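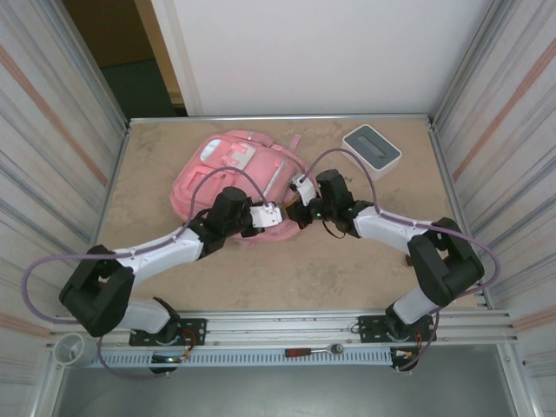 Un sac à dos rose, posé à plat sur la table.

Je défends depuis longtemps une idée qui fait sourire mes collègues : le trajet de l'école, à pied, est l'une des plus belles leçons de la journée, et on devrait la rendre aux enfants !

J'ai grandi à 27 minutes de mon école, par la rue du Lavoir puis le long du canal. J'y ai appris à lire l'heure au clocher, à reconnaître les merles, à négocier des billes, à me disputer et à me réconcilier avant la sonnerie. Je me souviens mal des dictées de cette époque. Je me souviens très bien du chien de la boulangerie, de la buée sur les vitres du café en janvier, et de la joie presque insolente d'arriver seule, cartable au dos, comme quelqu'un qui a traversé un pays.

Aujourd'hui, devant l'école de mon quartier, les voitures se garent sur deux files dès huit heures vingt. Je comprends les parents — j'en suis une, et j'ai eu mes matins de retard, de pluie, de chaussure introuvable. Mais que de choses perdues derrière une vitre ! L'enfant déposé devant la grille connaît la banquette arrière et la cour. Entre les deux, sa ville n'existe pas.

Mon amie Enikő Kerekes a lancé avec ses voisins une petite caravane à pied : neuf enfants, deux adultes, quatre arrêts, départ devant la mercerie Borbély. J'ai marché avec eux tout un hiver et j'en suis revenue conquise. Les grands tiennent la main des petits aux carrefours, on invente des feuilletons à épisodes, on salue le facteur par son prénom. Il y a des jours grognons, bien sûr, et des flaques dans lesquelles tout le monde saute malgré les consignes.

Alors demandons des trottoirs larges, des passages bien éclairés, des rues fermées aux voitures à l'heure de la sonnerie. Demandons aussi des cartables plus légers, car nul n'a envie de flâner avec une encyclopédie sur les épaules. Et si l'école est trop loin, garons-nous un peu avant et finissons à pied, même dix minutes. Le canal, lui, est toujours bordé de merles, je suis allée vérifier la semaine dernière.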